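The Glass Table Problem: Frequently Asked Questions

Last updated Friday, December 27, 2024

If you work with the Hullow recordings, or stand anywhere near an arm that learned from them, please read this before emailing Kristóf. He has answered the first question often enough to recite it in the shower.

What went wrong?

An arm in the Szénási lab was told to pick up a computer mouse and set it on a mouse pad. It moved nicely to a spot above the mouse, opened its fingers, and then tried to reach a mouse that it believed was 2 inches inside the bench. The bench disagreed. The arm kept pushing until the force limit tripped, which took longer than anyone in the room enjoyed.

Was anybody hurt?

No. Veronika Pintér had her hand on the stop button, and her hand is fine. One finger insert cracked along a rib and the bench has a dent. The mouse survived and went back to being a mouse.

Why did the arm think the mouse was inside the bench?

It learned from people using the hand-held grippers, and a batch of those recordings had bad height data. The people did everything right. The tracking software, Vudia, works out where the gripper is by watching what the camera sees and following points that stay put. Most tables give it wood grain, scratches, old coffee rings. The patio table at Clancombe gave it rippled glass in bright daylight.
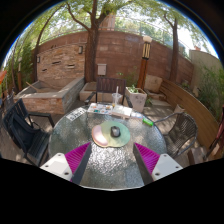
A glint on rippled glass moves when you move. Vudia sees a lovely sharp bright point, decides to trust it with its life, and follows it as it slides away. Get enough of those in view and the software concludes that the gripper must have dropped through the tabletop. It reports this calmly and with high confidence.

How many recordings are affected?

We have flagged 397 out of 2543. All of them come from the Clancombe patio. The rest of the set was made indoors on surfaces with no personality, and we have found nothing wrong there so far.

Are all 397 bad?

Probably not. Some of them look perfectly good. We pulled every patio recording anyway and will let them back in one at a time, after a person has looked at the height plot. The person is Kristóf Barta, so bring him a sandwich.

Didn't anyone check the data?

We did. The check looked for sudden jumps, and a slow, smooth slide down through solid furniture isn't a sudden jump. It sailed through. We also watched a sample of the video, and the video was great. There was a mouse, there was a pad, the fingers closed on the one and took it to the other. You can't see bad height data by watching a pleasant afternoon on a patio.

Can't you just tell the software that tables are solid?

We have now done that. Any recording where the fingertips go lower than the tabletop gets thrown out automatically. This seems like something we might have thought of earlier, and several of you have written in to say so.

Does the glass cause any other trouble?

Yes, a smaller kind. The finger inserts are a very loud magenta so that the software can find them, and glass reflects them. Now and then the software picks out a patch of magenta in the tabletop and counts it as part of a finger. When that happens the gripper opening comes out wrong, usually too wide. For a mouse you can get away with it. For a wine glass we would rather not find out.

What about people handling the grippers? Is there a safety issue for them?

Nothing new. A hand-held gripper is moved by the hand that holds it and has no opinions of its own. Keep your other hand out from between the fingers, and don't lean on the rim of a glass table to get a better angle. The hazard described on this page starts when a powered arm acts on what the recordings taught it.

I have a glass table scheduled. Should I cancel?

Leave it on the schedule, but do the warm-up differently. Before the first pickup, hold the gripper up and pan slowly across whatever is behind the table for 10 seconds. Walls, chairs, tree trunks, and lamp posts are all excellent. They don't glitter, and they stay where you left them. Then come down to the object slowly and keep some of that background in view the whole way.
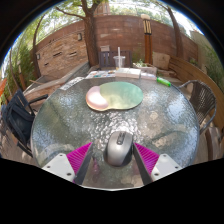 Watch the tracking light as you close in, too. If it goes amber while the fingers are near the object, stop and start that take over. Please don't wiggle the gripper until it goes green again. We know who wiggles. It's in the plots.

Can I put a tablecloth on it?

You can, and your tracking will be wonderful, and you will have recorded a tablecloth. We want glass tables in the set because people own glass tables. If you've tried the slow pan twice and still get amber, mark the site "reflective" and move on to the next one.

Would an overcast day help?

Some. The worst of the glints went away when Veronika tried it under cloud. Indoors under ceiling lights they came right back, in neat rows.

I already trained something on the old set. Now what?

Don't run it on an arm. If you already have, and it went well, we're glad for you, and please stop. Download the corrected list, retrain without the flagged recordings, and run the first trials with the force limit set to its lowest value and somebody at the stop button. It should be somebody who isn't also holding a phone.

Why was the force limit set so high in the first place?

It had been raised for a drawer that stuck. The drawer was fixed and the limit stayed where it was. It now goes back to the default at every restart, which the drawer people have already complained about.

When will the patio recordings be back?

The first group should be cleared in February. It depends on how fast one man can read plots.

Who pays for the bench?

We're still discussing this with the bench.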